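*Tuesday, August 25, 2020*

## "First I look at the shoes"

Marijke Van Wijk made coffee before I could take my notebook out of the bag. She is 69 years old and she stopped working in the spring, after a long life as district nurse in Brollameck and the farms behind it. Her kitchen looks out on the road to Wusono, and during our talk she stood up several times to see who was driving by.

I had prepared my questions in a nice order. She did not follow it.

"You want to begin with why I became a nurse," she said. "Everybody begins there. I don't know why. My aunt was one and she had a car."

The car was important. In those years the district had 4000 inhabitants, spread out over a large area, and two nurses. The other one had the village itself. Marijke had the farms, the lock houses along the canal and the street behind the Bakker dairy, where families lived with many children and small kitchens. She drove in the morning to give insulin and change bandages, went home to eat, and in the afternoon she drove the same round in the opposite direction.

I asked what she did first when she came into a house.

"First I look at the shoes," she said. "They stand by the door. If the shoes of the man are clean for a week, he has not been outside, and his wife will tell me that he walks every day. I don't say anything about it. I sit down and I ask if the plums are ripe."

She thinks that a nurse who comes to the home is a guest, and that the younger ones learn this too late. In a hospital the patient wears your shirt and lies in your bed. At home it is his chair and his dog. One farmer refused for two months to let her wash his leg. He wanted to do it himself, with green soap, as his father did with the horses. She let him do it and she watched. Then she brought a better soap and put it in the old dish, and he said it was good that she finally used the green one. It was white.

She laughed very long about this, and I had to wait with the next question.

Most of her work was wounds. Legs that stayed open for years, feet of people with diabetes, the belly after an operation. She says people imagine blood, but a home nurse sees little blood. She sees edges. A good edge is flat and pink and a bit dull. When it becomes shiny and hard, you call the doctor, also on Sunday. She learned to smell a wound before she took the bandage off, and she is still a little proud of it.

"My husband didn't like that I smelled the milk in the same way," she said.

About dressings she has strong opinions. When she started, everything had to be dry. A wound was left to the air, and a crust was a good sign. Later came the gels and the foams, and the nurses had to learn that a wound should stay moist. She went to a course in the town and came home angry, and she remained angry for one summer. After that she tried it on a woman whose leg had been open for as long as the two knew each other. In fourteen weeks it was closed.

"So then I had to go to all the others and say I had done it wrong for years. That is not pleasant. But they took it well. One lady said, child, we all thought so."

I asked if there was something she had wanted to do and was never allowed.

"Stitching," she said at once. For a cut she could clean, press and drive the person to the doctor, and the drive was 8 kilometers with a towel around the hand. She held the lamp for the doctor many times, and she knew his knots so well that she could see on the skin if he had been in a hurry. Taking the stitches out was her work, a week or ten days later at the kitchen table. She did this gladly. You cut close to the skin, on one side of the knot, and pull toward the wound — never away from it, or you open what has just closed. Children received one thread in a folded paper to show at school.
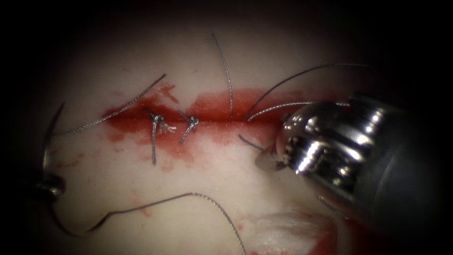 Lotte Segers remembers it differently. The paper was for the brave ones only, she told me on the phone a few days later, and she had screamed so much over her chin that she got nothing, and Marijke came back the next afternoon to look at the scar and gave her a piece of gauze for her doll.

When I read this to Marijke, she was silent for a moment. Then she said it was possible.

She has kept the notebooks of her rounds, in a box under the stairs. There are no medical things in them, she says, these went to the practice. They contain where the key hangs, which dog bites, who is deaf on the left side. At the end she had 300 addresses in them, many crossed out. She offered them to Roos Van Loon, who has taken over the farms, and Roos read them in one evening and gave them back with a list of the dogs that are now dead.

I wanted to know if she misses the work. She turned her cup around on the table.

"In the morning, yes. At half past six I am awake and I have my coat in the hand, so to speak. In the afternoon I don't miss it. In the afternoon my back hurts, and I think, good, let Roos drive."

A tractor passed in the direction of Wusono and she went to the window again. It was Willy Vanhove, she told me, and he should not sit on a tractor yet with that knee. She knocked on the glass. He did not look up, and she put on her shoes to go after him.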